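Jemeck's bag swap is back this February, and I couldn't be happier! I'm Francine McIntyre and I run the shop. Bring us the woven shopping bags piling up in your closet and take home one you like better - no charge. 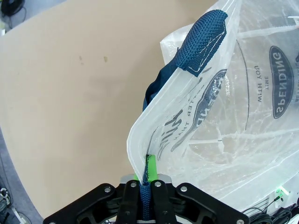

Last year you dropped off 697 of them, and Gaétan Hiebert spent two evenings folding. Torn straps are fine, we'll stitch those. Doors open Thursday at 10 a.m., 52 Andbridge Road.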